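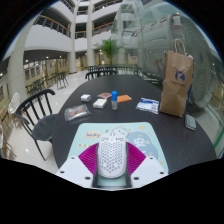 ## 1.

Right, thread time. I've spent most of May teaching myself to draw maps for a made-up country and I have opinions now. Put the kettle on.

## 2.

Started on paper like a proper romantic. Drew a lovely coastline, inked it, then decided the main river ran the wrong way (uphill, through a mountain range, into a desert). Bin. Second go was all on the computer and I'm never going back - undo is the best thing ever invented!

## 3.

The country is called Zarnen. The capital is Lostau, which sits where 2 rivers meet, and I'm very pleased with it. My mate Liviu Ardeleanu had one look and asked where everyone gets their drinking water if the tanneries are all upstream. Moved the tanneries.

## 4.

Coastlines: make them wigglier than you think. Then zoom out, hate it, and smooth half of it off again. I did the whole northern shore in one evening and it looked like a torn crisp packet. Kept a bit of it as a headland called Otach and now it's my favourite part of the map.

## 5.

Place names are the bit that eats your life. I had a list of 30 villages and kept giving them all the same ending. Say them out loud in a row, you'll hear it straight away. Also the label for the Sârbu valley has been moved so often that I see it when I shut my eyes.

## 6.

Scale!! I left this till last like a fool. Worked out that Zarnen is 760 miles top to bottom and I'd written a story where somebody walks it in a fortnight, carrying a goose. So either the country shrinks or she gets a horse.

(She's getting a horse. The goose stays.)

## 7.

Forests - please don't draw every tree. I did about half of one wood tree by tree before I gave up and made a little stamp of five or six, then turned it this way and that as I went along. Looks better than the ones I sweated over, annoyingly.

## 8.

Somebody asked what colours I use. Tea-stain brown for the land, a greyish green for the sea, dark red for roads. I tried bright blue for the sea and it looked like a leaflet for a swimming pool.

## 9.

Next up is the street plan of Lostau, and I can't decide if the old town wall should still be standing. Leaning towards a few sad bits of it behind the fish market. If you've drawn a city before, tell me where you started, main roads or the river?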